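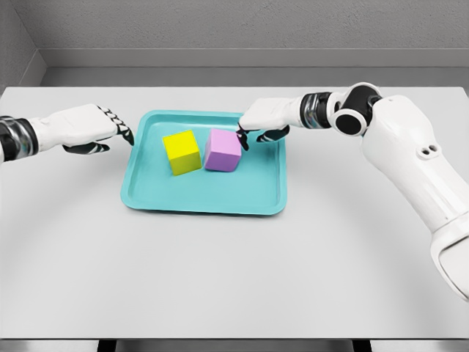 4. Naming the region between blue and green

4.1 Speakers and places

The material for this section comes from two villages, Hadon and Flandimmont, which lie on opposite sides of the same pass and have been connected by road for a long time. In Hadon the older inhabitants grew up with one word, which we write here as "vert-bleu" although the local pronunciation is shorter, and this word covers nearly everything from the color of young oats to the color of a clear sky in the evening. In Flandimmont the same word exists, but it is considered old, and most of the inhabitants younger than their parents' generation use the two separate school words together with a growing number of trade names.

We interviewed 142 speakers. All were born in one of the two villages or came there before they started school. Persons who had worked as painters, dyers or printers were not excluded, but they were marked in the data, because their vocabulary is clearly larger and would disturb the average if it were not considered separately. There were nine such persons. The interviews were conducted by Leonilde Marinho and Cristian Correa, in the speaker's home whenever this was possible and otherwise in the reading room of the school in Hadon. The last of the recordings was made in January, and the corpus was closed on 13 May 2026. Later corrections concern the spelling only.

4.2 The tasks

Each speaker completed two tasks. In the first one, the free listing, the speaker was asked to say all color words that came to mind, in any order, until he or she could not find any more. The interviewer did not help and did not repeat the words. In the second one, the naming task, painted cards were shown singly on a gray cloth by the window, and the speaker gave one name for each card. We accepted compound names such as "green like the lake" and wrote them down completely.

The cards were painted by Meinrad Zaugg with ready mixed paints from the firm Wotura, and they were dried in the dark before use. We had first planned to use printed cards. The printed version was given up after the pilot study, as the blue-green area was visibly duller than the rest and several speakers described the cards as "dirty" instead of giving a name. With the painted cards this answer did not appear again, except with one speaker who used it for browns.

A known weakness of cards is that they present a color as flat. The things which people name in daily life are almost never flat. A bucket, a shutter or a glazed dish carries several shades of one color, and the speaker nevertheless gives one name to the whole thing. We do not know which of the shades decides the choice of the word. Our speakers often mentioned, without being asked, that a card was "the inside of something" or "the edge of something", and we believe that such remarks deserve a study of their own.

4.3 Results of the free listing

In total the speakers produced 421 different words and expressions. Spelling variants and plural forms were counted as one. A large part of this list consists of words which only one speaker used, and many of these are private comparisons, for example with the door of a certain barn or with the coat of a teacher who is still remembered in Flandimmont. They are of little value for the general picture, but we kept them in the appendix because they show which objects are considered good carriers of a color.

The words for red, white and black were named early by almost all speakers in both villages. Yellow came slightly later. For blue and green the villages separate. In Flandimmont the two school words usually appear near the beginning, one directly after the other. In Hadon the speakers of the oldest group often gave the old common word first and added one of the school words only much later, sometimes after a pause and sometimes with a comment that this was "how the children say it". When both words appeared in the same list, the old word always preceded the school words.

The word "turquoise" has a special position. It is known in both villages, but in the free listing it is given mainly by women of the middle generation, and it is often connected with textiles. Several men who used it without difficulty in the naming task did not list it. We asked some of them about this at the end of the interview. The common answer was that turquoise is not a color but a kind of color, in the same way as "light" or "dark". This opinion was expressed in Hadon as well as in Flandimmont, and we have not found it described for the neighboring dialects.

4.4 Results of the naming task

In the naming task the agreement between speakers was highest for the strong yellow cards and lowest for the cards on the border of green and blue. This order was expected. What was less expected is that the low agreement in Hadon has a different character from the low agreement in Flandimmont.

In Hadon the speakers disagree little about where the region begins and where it ends. The old word is applied to a wide and quite regular area, and the differences concern the additions: "light", "cold", "washed", "of the water". In Flandimmont the additions are few, but the speakers disagree strongly about the border itself. One and the same card was called green by a mother and blue by her daughter, who was sitting in the next room and could not have heard the first answer. Both were certain, and the mother repeated her answer when the card was shown again at the end.

Trade names were used mostly by the youngest group. The words "petrol", "mint" and "aqua" appear in this group in both villages, and here the old difference between Hadon and Flandimmont is nearly lost. It would be too simple, however, to say that the old system has been replaced. In three families in Hadon we heard young speakers use "mint" in front of the interviewer and the old word to their grandparents within the same minute. Rupert Hollenstein, who read an earlier version of this section, pointed out that such a change of word may be a matter of politeness more than of color, and we agree that the present data cannot exclude it.

The persons with a trade background behaved in a uniform way. They gave longer names, hesitated less, and corrected themselves more often. One former dyer refused to name several cards until he was allowed to carry them to the doorway.

Light during the interviews could not be controlled completely. We avoided the late afternoon and rainy days as far as the timetable of the speakers allowed. A comparison of the answers given in the morning and after lunch shows no difference that we would dare to interpret.

Figure 3. Two-armed scene with a shallow tray on a white tabletop, computer rendering. Tray: turquoise, rim lighter than floor.
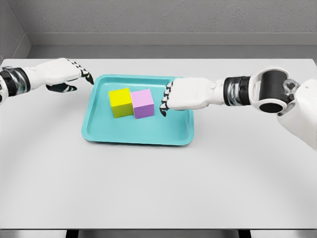 4.5 Comparison with the Riedl word lists

The only older source for the two villages is the collection known as the Riedl lists, which is kept as handwritten sheets in the parish archive of Flandimmont. Ľubomír Havlíček has transcribed the sheets that contain color words. The collector asked for the names of things and noted colors only in passing, mainly for cattle, cloth and flowers, so that a direct comparison with our tasks is not possible.

The old common word nevertheless occurs on the sheets of both villages, and for Flandimmont it is written without any remark that it would be rare or old. The school word for blue is noted there only for cloth. This agrees with the memory of our oldest speakers, according to whom "blue" was a word for the shop and for Sunday clothes. For Hadon the sheets with the cloth names are missing.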